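Been trying Skillden, the simulation service from Sivia that sells ready-made manipulation tasks for testing a policy before you touch hardware. I paid for one month. Short thread.

The pack I picked is mug handling. You get the tasks, a scoring script and 102 start poses. Setup took me one evening, most of it spent on a driver update.
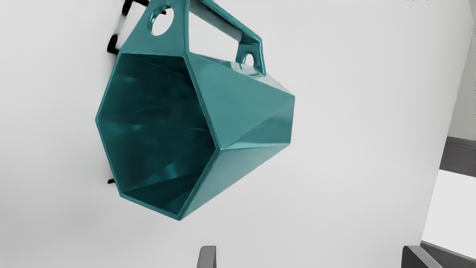

Camera placement is a config file, plain text, well commented. I wish the lighting were as easy to change. Right now you get one preset.

I ran 80 trials with the stock policy before loading mine. Scoring is strict about approach angle, and I think that's fair. A faceted mug like the teal one punishes a sloppy approach, so the open jaw has to be lined up before it gets close.

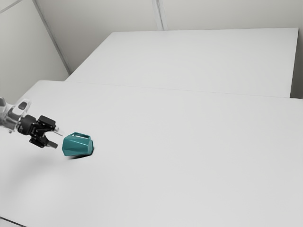 Contact is where I had doubts going in. Huw Kneath warned me that thin parts were weak in the last release. The handle on this mug is a thin loop and the fingers close right up by it, so it's a decent check. Version 4 is better than what he described — still a little springy for my taste.

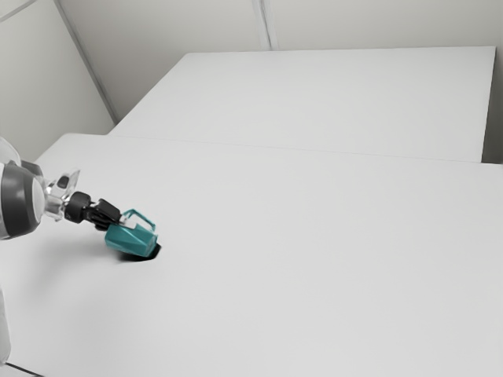
Support is good. I wrote in September about a log that wouldn't export, and Samuel on their help desk sent a patch in 5 hours.

Compared with Brellon, which I used last year: Brellon has more objects, Skillden has cleaner logs. I care more about logs.

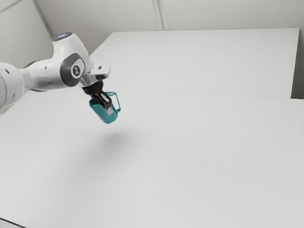 Would I renew? Yes, for one more month. I want to see the drawer pack, and I'd like a second lighting preset before I pay for a full year.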